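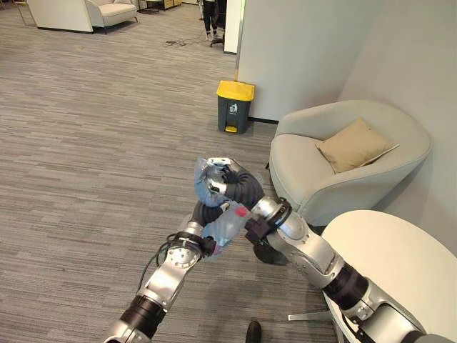 Film bags and plastic bottles go in different places. See "Bags and film" for more.

Etasside Household Recycling: Frequently Asked Questions

These answers apply to homes in Etasside, Watham and Harnemthorpe that get curbside carts from the district. Apartment buildings with shared dumpsters have their own rules, usually posted in the mail room or beside the dumpsters.

GENERAL

What goes in the curbside recycling cart?
Plastic bottles, jugs and tubs, metal cans, paper, and flattened cardboard. Glass is collected separately in Watham and Harnemthorpe. In Etasside glass goes to the drop-off, which is explained further down.

Do I need to sort things inside the cart?
No. Everything on the list above goes in together and is sorted at the Ventura Street plant. Please leave items loose. Anything tied up in a bag is pulled off the line and sent to the landfill, whatever is inside it.

When should the cart be out?
By 6 a.m. on your collection day, with the wheels facing the house. Leave an arm's length between carts, and the same between a cart and a parked car or mailbox. Bring the cart back in by 8 p.m.

My cart was skipped. What should I do?
Leave it out until noon the next day, since trucks sometimes run behind. If it still hasn't been emptied, call the district office or use the missed pickup form. If there is an orange tag on the handle, the cart was skipped on purpose and the tag will have a box checked showing the problem.

BOTTLES AND CONTAINERS

Caps on or off?
On. Loose caps are too small for the sorting screens and fall through with the grit. Empty the bottle, put the cap back on, and place it in the cart. Older leaflets said to take caps off. That was correct when they were printed but the plant has changed its equipment.

Should I crush bottles?
You don't have to. If you are short of space, a light squeeze is fine. Bottles that are pressed completely flat can end up with the paper.

How clean is clean enough?
Empty, with a quick rinse. A little water left inside is all right. Peanut butter jars and salad dressing bottles are the usual trouble — fill them partway with warm water, close the lid, shake, and pour out. There is no need to run anything through the dishwasher.

Do labels have to come off?
No.

What about the number in the triangle?
The number tells you what kind of plastic was used. It doesn't tell you that we can take it. Go by shape instead: bottle, jug or tub. Clamshell boxes from berries and salads are not accepted at present, even when they carry the same number as a water bottle.

BAGS AND FILM

Why can't plastic bags go in the cart?
They wrap around the turning parts of the sorting line. The plant stops to have them cut out by hand, and each stop costs the district money. This covers grocery bags, trash bags, bread bags, shrink wrap and bubble mailers, in any color.

Where can I take bags, then?
Film collection is in the entrance of the Harnemthorpe community center and at the Route 111 drop-off. Bags should be empty and dry, with any receipts removed. Bags sold as compostable are not film and should not be mixed in with it. Put those in the trash.

Can I line my indoor recycling bin with a bag?
Yes, as long as you tip the contents into the cart and keep the bag. Paper grocery sacks also work, and those can go in the cart along with whatever is in them.

SETTING UP AT HOME

Does the district supply indoor bins?
No, only the outdoor carts. Any container will do for indoors. A covered bin with a pedal is handy in a kitchen because your hands are often full, but a cardboard box in a closet works too.

Where is the best place for one?
Next to the trash, if you can manage it. When the two are in different rooms, people tend to use whichever is closer and the sorting suffers. For a bathroom or a home office, a small second bin is useful. Most of the paper tubes and shampoo bottles that turn up in household trash come from those rooms.

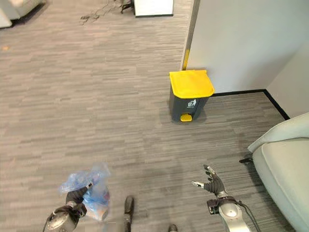
One Watham resident wrote to us that none of this made any difference in her house until she taped the accepted list to the inside of a cupboard door at her kids' eye level, and she asked whether we could print it larger. We have done so. The large-type list is free at the district office and at all three public libraries.

My bin smells. Any advice?
Rinse containers before they go in, and empty the bin more often in summer. Wash it with dish soap and let it dry with the lid open. A sheet of newspaper in the bottom soaks up drips.

DROP-OFF AND LARGE ITEMS

Where is the drop-off?
On Route 111, around 500 feet past the turn for the water tower if you are coming from Etasside. It is open from 8 a.m. to 4 p.m. and closes for the last week of December. The gate is locked promptly, so please allow time to unload.

What does it take?
Glass, film, scrap metal, cardboard, motor oil and car batteries. Paint is taken in April and October only. Loads are weighed on the way in. Household loads up to 500 pounds are free, and anything heavier is charged at the commercial rate.

Can I bring things for a neighbor?
Yes. The load counts toward the limit for whoever is driving.

Will you pick up a couch or a mattress?
We will, by appointment, for residents who can't get to the drop-off. Call the office in the morning if possible. Items should be at the curb and not blocking the sidewalk.

CARTS AND FEES

My cart is cracked or has lost a wheel.
Repairs are free. Report it and leave the cart out, empty, on your next collection day. We will fix it on the spot or swap it for another, which may be used but will be clean.

Can I get a second cart?
Yes, recycling carts only. There is no extra monthly charge. Please try the second cart for a couple of months and give it back if you don't fill it.

Is there a fine for putting the wrong things in?
The first two times you get a tag and the cart is left. After that the district can charge a cleanup fee of up to $200, though in practice we would call you well before it got that far.

I'm moving out. Do I take the cart with me?
No. Carts belong to the address. Leave it empty beside the house or in the garage, and let us know the date you are leaving so the account can be closed.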